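Bairros > Rocha > Notícias

Pesquisar no site Buscar

Lavanderia comunitária da Rocha reabre na terça-feira, e com fila de inscritos!

Leitura: 2 min

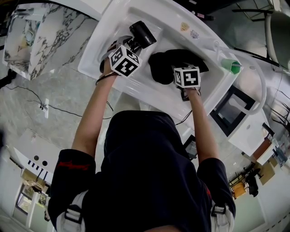 Pano escuro na cuba branca: roupa lavada à mão continua fazendo parte da rotina de muita gente.

O bairro da Rocha vai ter de novo a sua lavanderia comunitária. As portas abrem na terça-feira, às 8h, no mesmo endereço de sempre, na esquina da rua Gerstead, e a lista de inscritos para a primeira semana já passou de 480 moradores. É uma notícia e tanto para quem vinha atravessando a ponte até Brelska com a trouxa debaixo do braço!

A reforma durou 11 meses. O telhado foi trocado inteiro, o piso ganhou caimento novo (quem frequentava lembra bem das poças perto da entrada) e o pátio dos fundos agora tem 70 varais cobertos, uma beleza para os dias de chuva. Os tanques para lavagem manual foram mantidos a pedido dos moradores, que na consulta do ano passado defenderam com unhas e dentes o direito de esfregar o próprio colarinho.

O uso dos tanques é gratuito. Para as máquinas, cada família recebe uma ficha por semana, retirada no balcão com comprovante de residência. Sabão cada um leva o seu, e na abertura serão distribuídas 1.000 barras de sabão de coco, doadas pela cooperativa Ratstead.

O horário é das 8h às 19h, de segunda a sábado. Às terças o pátio fica aberto até as 21h, com café e uma oficina de remendos e pequenos consertos que promete encher. As vagas da oficina são por ordem de chegada, e quem tiver tesoura boa pode levar.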